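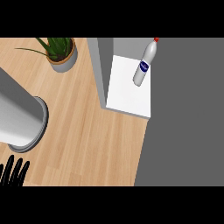
밝은색 나무 바닥

인터폰 선으로 도어락 열림 버튼 달기

지난 3월에 올린 초인종 교체 글에 댓글로 가장 많이 달린 질문이 "거실에서 버튼 하나로 현관을 열 수는 없나요?"였어요. 됩니다! 게다가 예전 인터폰이 쓰던 선이 벽 속에 남아 있다면 벽을 새로 뜯을 필요도 없어요. 저도 주말 반나절 만에 끝냈는데, 첫 '띠리릭' 소리가 났을 때 정말 신났습니다.

준비물
외부 접점 입력이 있는 도어락 (저는 Bulel 제품을 씁니다)
자동 복귀형 푸시 버튼 스위치
멀티미터, 십자드라이버, 와이어 스트리퍼
절연 커넥터와 마스킹 테이프

제가 산 버튼은 Plitham 것으로 3,970원이었어요. 싸다고 걱정했는데 눌리는 느낌이 아주 좋습니다. 단, 눌렀다 떼면 돌아오는 방식인지 꼭 확인하세요. 한 번 누르면 계속 붙어 있는 토글형은 쓰면 안 됩니다.

1. 전원 끄기
분전반에서 인터폰이 물린 차단기를 내립니다. 멀티미터를 교류에 한 번, 직류에 한 번 맞추고 인터폰 뒤쪽 선을 재서 둘 다 0이 나오는지 보세요. 전압이 남아 있으면 거기서 멈추고 다른 차단기를 찾아야 합니다. 공동현관이나 경비실과 연결된 인터폰이라면 손대기 전에 관리사무소에 먼저 물어보세요.

2. 선 찾기
벽에서 나온 선을 색깔별로 테이프에 적어 둡니다. 현관 쪽 끝에서 두 가닥을 서로 붙이고 거실 쪽에서 도통 시험을 하면 짝이 바로 나와요. 저희 집은 흰색과 파란색이 한 짝이었습니다. 집마다 다르니 색만 믿지 마시고요.

3. 저항 확인
짝을 찾은 상태에서 저항값도 적어 두세요. 저는 33옴이 나와서 이상하다 싶었는데, 중간 접속부가 녹슬어 있었어요. 잘라내고 다시 이으니 뚝 떨어졌습니다.

4. 버튼 연결
거실 쪽 두 가닥의 피복을 벗겨 버튼 단자에 하나씩 물립니다. 단순 접점이라 극성은 상관없어요. 살짝 당겨서 빠지지 않으면 통과!

5. 도어락 연결
도어락의 건전지를 빼고 실내 쪽 커버를 연 다음, 설명서에서 외부 열림 단자를 찾습니다. 무전압 접점이라고 적혀 있어야 하고, 여기에 다른 전원을 넣으면 기판이 탑니다. 문틀을 넘어가는 구간에는 유연한 보호관을 씌워 주세요. 문을 여닫으면서 선이 씹히지 않는지 여러 번 확인하고요.

6. 시험
문을 열어 둔 채로 건전지를 넣고 버튼을 눌러 봅니다. 반응이 없으면 도어락 설정에서 외부 입력이 꺼져 있을 가능성이 커요. 제 것도 기본값이 꺼짐이었습니다.

무선으로 하고 싶다면
선이 끊겨 있는 집이라면 Siriwardena 수신 모듈도 괜찮아요. 독자 Ehab El Sherbiny 님이 이 방법으로 성공했다고 메일을 주셨는데, 접점 유지 시간을 100밀리초로 두면 가끔 인식이 안 되어서 조금 늘렸다고 하네요. 좋은 정보 감사합니다!

댓글에 도어락 모델명과 남아 있는 선의 가닥 수를 적어 주시면 같이 봐 드릴게요. 다음 글에서는 이 버튼 옆에 현관등 스위치를 나란히 다는 방법을 다룹니다.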